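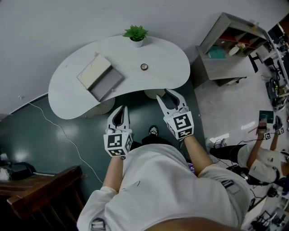
4. Checking the hand grippers before the first recording

This section is for the pair of hand grippers you assembled in section 3. Please do all steps in the order given. Gert Nel and I repeated them many times in the Girnov workshop, and most of our lost recordings came from skipping step 3.

4.1 Take one gripper in each hand. The two curved fingers point away from you and the marker cube is at the base. Close and open the fingers ten times. The movement must be smooth until the end.

4.2 Look at the dark pads inside the fingers. If a pad is lifting at the corner, glue it again and leave it overnight. Do not use the gripper in the meantime.

4.3 Check the faces of both cubes. The printed squares must be flat, clean and without scratches. Wipe with a dry cloth only.

Caution: alcohol removes the print. Vitória Barreto lost one full set of markers in this way and we had to print them again.

4.4 Start the Trornari program and choose "Pair test". Hold both grippers over the table, with the cubes turned so that the camera can see at least one face of each. Wait for 14 seconds without moving the arms.

4.5 Read the two numbers on the screen. Each one should be above 800. If one is lower, turn that wrist a little and repeat the test. The highest possible value is 1000, but we never reached it with our lamps.

Note: a glossy floor or a shiny table top can give back the light of the lamps into the camera. Move the lamp first, and only after that change the exposure.

4.6 Put one small, light thing on the table, for example a roll of tape. Pick it up with the left gripper, put it down, then do the same with the right one. Do not squeeze hard, the fingers are printed parts and they can break near the screw.

4.7 Before you walk with the grippers, look where the cables are on the floor. If two persons work in the same room, agree who stands on which side.

If the program shows error 3210, the left and right cubes are exchanged. Go back to 3.6.

Last change of this section: November 26, 2024, Othmane Cherkaoui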